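Orange finger sleeves or bare pads for case handles?
Posted in September by ukthorpe_lab

I am comparing two finger sets on the same arm. The task is simple: take a plastic case by the handle, lift, put down. With the bare Sterar pads I did 500 lifts and had 12 drops. Now I have the orange fingers and I would like to hear opinions before I do another 500.

bunting77
Drops alone tell you very little. Which grip force? If you changed it between sets, the comparison is not fair.

ukthorpe_lab
Same force for both, setting 5 in the Pastton controller.

Ifeoma Bashir
I don't agree with bunting77. Same setting is also not fair, a soft finger needs less force than a hard one. I would tune each set first and compare the best of both. Please show us the view from the wrist camera, the approach angle matters more than the material in my experience.

ukthorpe_lab
Both from the wrist camera, orange fingers:
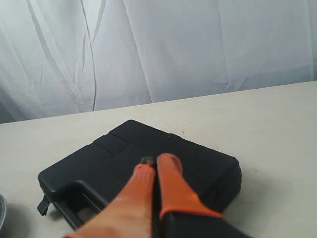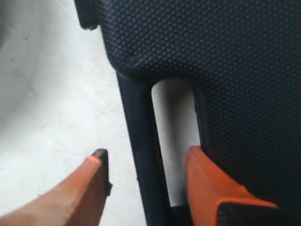 I will tune the force for each set, as Ifeoma proposes, but I will also keep the results with equal force in the table.

bunting77
Fine, but then write both numbers next to each other. And I still think the angle is a software question, it should not be mixed with a finger test.

Ifeoma Bashir
If the finger is thick, it limits the angle. So for me it belongs to the test. Which thickness do you have at the tip?

ukthorpe_lab
I must measure it, I will write tomorrow.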